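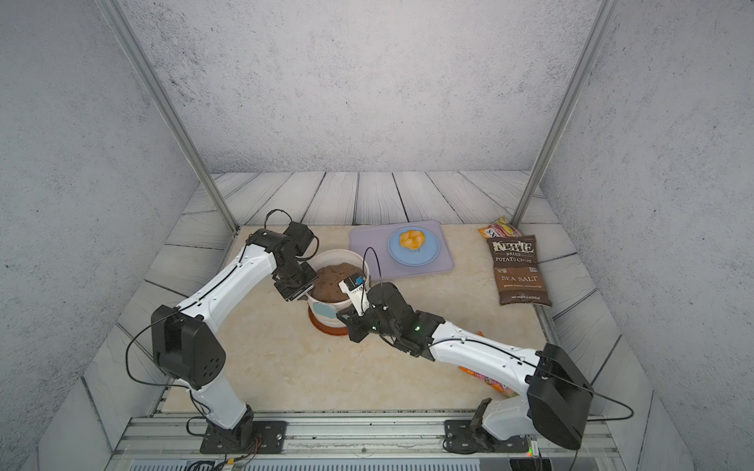
Slip is a mixture of clay and water, thinned until it can be poured, brushed or trailed. Potters use it to join pieces of unfired clay, to coat surfaces, to decorate, and to cast hollow forms in plaster molds. The term also covers the coarse residue that collects in throwing basins, although that material is usually called slurry or slop.

Composition
A basic slip contains the same clay as the body it is applied to, dried, broken up and soaked. Matching the clay keeps the shrinkage rates close and lowers the risk of cracking at the joint. Casting slip also contains a deflocculant, commonly sodium silicate or soda ash, which lets the mixture flow with much less water. Without a deflocculant, a slip fluid enough to pour shrinks heavily on drying and saturates the mold.

Joining
Two pieces to be joined are scored with a needle, fork or stiff brush, coated with slip and pressed together. Both should be at the same stage of drying, normally soft leather-hard. Excess slip is wiped from the seam - left in place, it dries as a ridge that shows through most glazes. A thin coil of soft clay may be worked into an inside corner for strength.

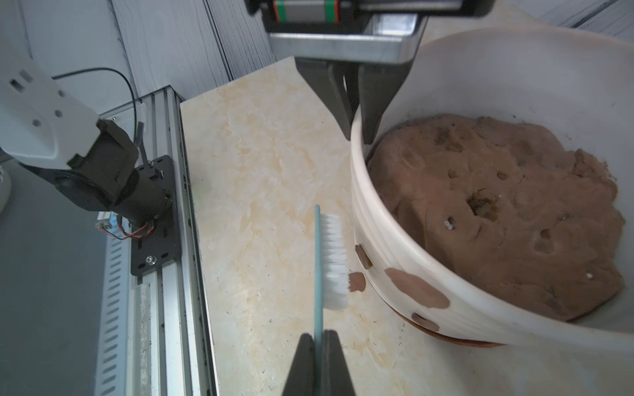 Can dried slip be used again?
Dried slip can be reclaimed by breaking it into small pieces, covering it with water and leaving it to slake, then passing it through a sieve. Bone-dry material slakes faster than material that is still damp.

Decoration
Colored slips are made by adding metal oxides or prepared stains to a white base. In slip trailing, the liquid is applied in lines through a narrow nozzle. In sgraffito, a layer of slip is scratched away to show the body beneath. Slip applied to bisque-fired ware must be adjusted to shrink less, and is then generally called an engobe.

Regional use
The Isen workshops produced slip-trailed dishes on a red earthenware body. A survey of the Trarkar collection lists 544 vessels, of which 139 carry white slip under a clear lead glaze. In 31 of these the slip covers the inside only.

Storage
Slip is kept in lidded plastic containers and stirred before use, as the heavier particles settle. Organic matter in the clay may produce an odor or dark patches during storage - both normally disappear in firing. Freezing alters the consistency, and thawed slip should be sieved again.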